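A Friday at the Trerstead open day
By Úna Hayes

I had been looking forward to the Trerstead open day since July, and I was still at the door 20 minutes early. The lab there collects examples for a learning system called Plundero, which is meant to pick up household jobs by studying lots and lots of recorded attempts. I'd read plenty about the software. What I wanted to see was the room where the data comes from!

It's big, bright and full of cables. Rows of stations run off toward the back, many with black metal frames around them, and the ceiling is all ducts, lights and cameras. Our guide walked us to a green table set up for the flower task and let us stand there as long as we liked.

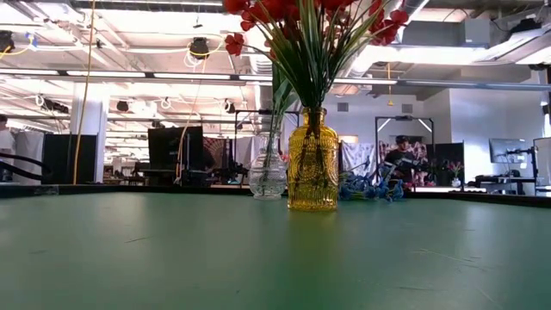

The flower table, with the blue bunch lying beside the yellow vase.

I loved how ordinary the objects were. Artificial flowers, an embossed yellow vase you might find at a yard sale, a clear one tucked in behind it. Clear glass is hard for cameras to make sense of, our guide told us, and long thin leaves are nearly as bad – so of course they went straight for both. The flower set stood at 1332 recorded examples that morning, and each new operator does 100 practice runs before anything gets saved. I asked if the failed tries were thrown out. They keep them, with a label, and the Soletti group down the hall uses them to teach the system what a bad grip looks like.

Between stations people were happy to chat, and I got far too absorbed in a talk about how often to move the vases between runs (every 9, at the moment, and opinions differ).
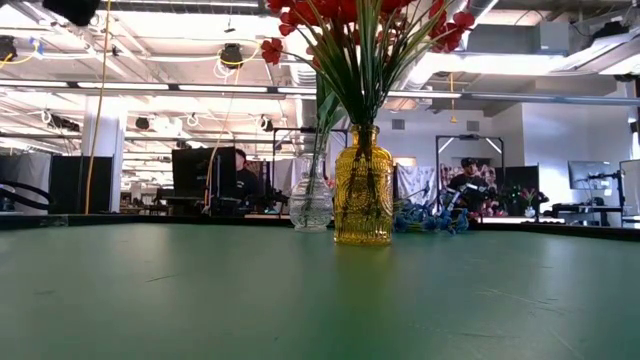 Looking across the flower table, with a robot arm at the station behind.

The backdrops were my favorite detail. Several stations have patterned cloth hung up behind them, florals mostly, so the system doesn't learn one plain wall by heart.

There was coffee afterward in the Arabzadeh room, almost an hour of it, and I came home with four pages of notes. They plan to open again in spring. Wear comfortable shoes – there are very few places to sit.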